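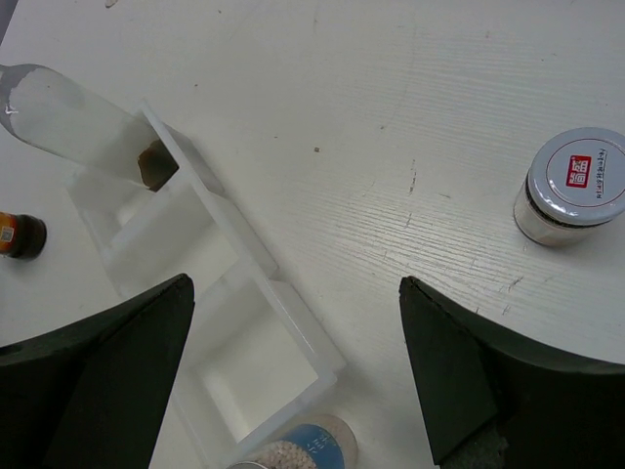
Posted by sesholm_registry, Moderator | Staff Forum > Storage and Supplies | 14 replies

Subject: Proposed change to retention of duplicate sample containers

Members are asked to comment on the draft rule for duplicate containers before it goes to the Stalport office in September. Under the draft, each site would keep one duplicate per batch for 160 days. The present rule requires two duplicates and sets no end date. The Sesholm store has room for 425 containers on open shelving, and that limit was passed in the spring. Comments should address the length of the period and the number of duplicates. Questions of labeling will be handled in a separate thread.

bogale_stores wrote:
The Bogale site supports the reduction to one duplicate. We do not support 160 days. Our customers may file a complaint at any time up to the end of the contract year, and a complaint received after the duplicate has been discarded cannot be properly examined. We request that the period match the contract.

flornus_quality wrote:
Flornus takes the opposite view. In the past year this site received 115 requests to retest, and every one of them arrived well inside the proposed period. A longer term would fill shelves with material that is not going to be opened. We ask Bogale to state how many late complaints it has received.

bogale_stores wrote:
The number is small. The cost of each is not. One late claim took up most of a month of staff time, and it was settled only by opening the duplicate.

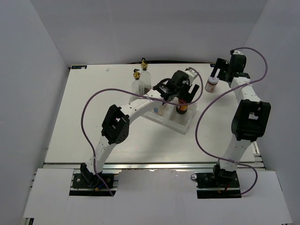 Amber glass jar with white cap, in a clear rack.

stalport_supply wrote:
A point on containers, as it affects the count. The draft treats jars and bottles as equal units. Wide jars take more shelf space than narrow bottles, and a limit stated in units will be reached at different times at different sites. Stalport would prefer a limit stated in shelf length.

flornus_quality wrote:
We object to shelf length. It would have to be measured again each time the shelving is changed. Units are already recorded in the ledger.

sesholm_registry wrote:
Both positions are noted. The draft will be revised to allow a written extension for any batch still under contract, with 160 days kept as the standard period. The choice between units and shelf length remains open. Sites with a view on that point should reply in this thread by noon on the closing day.

bogale_stores wrote:
The extension is acceptable to Bogale, provided that the site manager may sign it.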